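Monday, July 2, 2018

Up too early, no bread, coffee from the machine by the loading door which still tastes of soup. Train from Drorkport was late again so I walked in after everybody and got the chair with the bad wheel. Writing this on the way home plus a bit at the kitchen table, so it'll be in pieces.

Gripper week. Finally. We've been saying gripper week since the spring and something always landed on top of it. The point is to pick one set of fingers and one camera position and then stop picking. Kęstutis wants a decision by August and I want one by Friday, mostly so I can quit swapping screws.

So. Two finger sets. The long flat ones, and the curved ones that came from Olance, narrow at the tip and wide where they bolt on. Two camera positions, wrist and the far side of the table. Same small arm for all of it. I'd wanted to bring the bigger arm into it as well but Shota said no, one thing at a time, and he was right, I was only being greedy.

Morning went to the controller. Flirik box, the new one. I'd set the grip force on Friday and written it on a sticky note and the sticky note is gone. Spent an hour guessing. Too low and a handle just turns in the jaws, too high and the motor sings and then faults out. There is a band in the middle that works and it is narrower than I remembered. Wrote it down this time, in the book, in pen. 40 on the dial. Underlined.

Also found the new box drops the first command after a fault. Not always. You clear the fault, send close, nothing, send close again, it closes. If you don't know that you think the fingers are stuck and you start taking things apart, which I did, at half past nine, with the wrong driver. Adwoa came past and said did you send it again. I had not sent it again.

Old Kamata controller never did this. Old Kamata controller also weighed as much as a dog and needed its own shelf. I don't miss it exactly. I miss knowing what it would do.

Swap time. Long fingers off, curved fingers on, back again. This matters more than the catalog people think. If it takes half an hour to change then no one will change them, they'll just use whatever is on there and complain. The flat ones are easy, the screws face you. The curved ones, two of the screws sit under the lip and you need the short key, and we own one short key, and it lives in somebody's pocket. Note for the order list – three more short keys. And the screws themselves, they're soft. One is already going round at the edges.

Lunch standing up. Cheese thing.

Afternoon was the spoon work, which is the part I'd been looking foward to. The idea is plain enough. Bowl of grain, a cup, a tray, a spoon, and can the arm get the stuff out of the one and into the other without making a mess. People laugh at it until they try it. A spoon is a rotten thing to hold. The handle's thin and round, it rolls, the weight is all at one end, and the end you care about is a long way from the end you're holding. A tiny slip at the jaws is a big dip at the scoop.

Flat fingers hold a handle better than I thought. More face to press with. They're clumsy near a rim though, you have to come in steep and then there's the question of what the wrist is going to hit. Curved fingers get in close to things and you can see past them, which I liked straight away, but on something round there isn't much surface touching and I kept backing the speed down. Haven't decided if that's a real problem or if it wants a rubber pad. Probably a pad. Everything wants a pad in the end.

Tried the approach with no tool as well, fingers down on the grain by themselves. Didn't expect a lot. It's a good way to see where the tips end up compared to where the controller says they are, becuase grain doesn't fight back the way a table does. I'd do it first next time, before anything with a handle.

Camera business. I've been the wrist camera person all year, I argued for it, I may have raised my voice about it in March. And for lining up on something flat it's lovely, you see the tips and the target together and you just drive the one to the other. But tall stuff runs off the top of the view and then you're steering by memory. The far camera sees the lot, it just doesn't tell you a thing about depth, so you think you're over the cup and you could be well behind it. Need both. I hate that the answer is both, it means two streams and the little computer gets warm and starts skipping.

Skipping: when it happens the video is behind the arm by enough to matter. Shota thinks it's the cable. I think it's the computer. We've got nothing riding on it apart from pride. He'll swap the cable tomorrow and if it's better I'll have to say so.

Cables in general, ugh. The one at the wrist has to have slack or it pulls at full turn, and if it has slack it droops, and if it droops it goes where the work is. Tied it up, turned the joint, the tie popped. Tied it lower. I'd like one of these firms to run the wire through the inside and charge me for it, I'd pay.

Other moans while I'm at it. The arm's rest position is badly chosen (by me). It folds up in a spot where the elbow is over the keyboard. Move that. And the soft stop makes a click I don't love, a dry click, third joint I think. Dalibor put his ear on it like a doctor and said normal. I said normal for what. He went to get a biscuit.

Batch count for the day was 68 tries all told across both sets, which I'm pleased with given the morning. Haven't sorted good from bad yet, that's tomorrow's job with the headphones on. My feeling, before looking, is flat fingers for tools and curved for everything else, and if I had to keep one it'd be the flat. Writing it here so I can't pretend later that I thought something different.

Pulled a few off the drive before I shut it down.
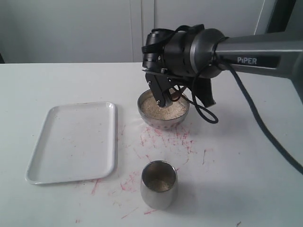
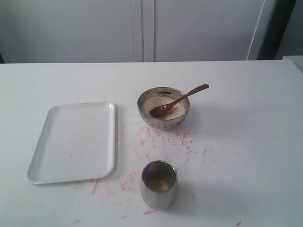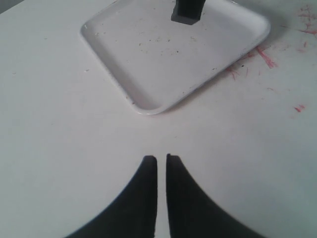
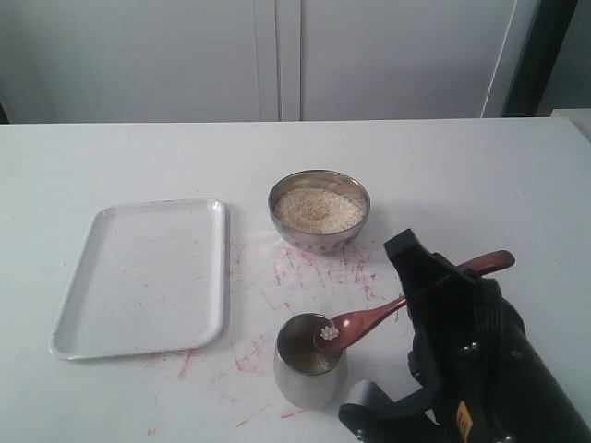

Fasil Kahsay, when I sent him my flat-fingers verdict from the train, wrote back that I was grading the pads and didn't know it. Put the same rubber on both sets, he said, same thickness, same glue, and run the spoon again before you tell Kęstutis anything. His lot went through this with a different arm last year and the set they'd thrown in the drawer came out ahead once it had decent skin on it. He also said to stop changing force and fingers on the same day, you can't tell who did what. And to check the spoon for a flat spot, if the handle isn't truly round then which way up it goes in will swing everything, and did I write down which way up it went in.

I did not write down which way up it went in.

Ok so. Tomorrow. Rubber from the shop on the corner, the thin sheet, black if they have it. Glue is in the second drawer, might be dried out. Mark the handle with a dot of tape. Leave the dial at 40 and don't touch it. Shota's cable first thing, before I've had the chance to fiddle. Then flat set, full run, then curved set, full run, and whoever has the short key gives it back.

Adwoa wants the table from two till close for her own thing so it's got to be done by then. Tight but fine if I don't sit there polishing. Also she asked could the curved ones stay on for her and I said yes before thinking, so really the order is flat first no matter what.

Shoulder hurts from leaning. Should raise the table or lower me.

Need to ring the Olance people about the lip over those screws. Polite. They were nice about the last thing, they sent the replacement bolts without a fuss, so no ranting down the phone. Ask if there's a version with the heads on the outside, and what it weighs, every gram out at the end counts on an arm that small. And ask about pads while I've got them, maybe they already sell one and I can skip the glue.

Forgot to eat again till nine. Eggs. Phone at 2 percent, charger's at work on the bench next to the Flirik box, so alarm is going to be the old clock with the bell. Bed.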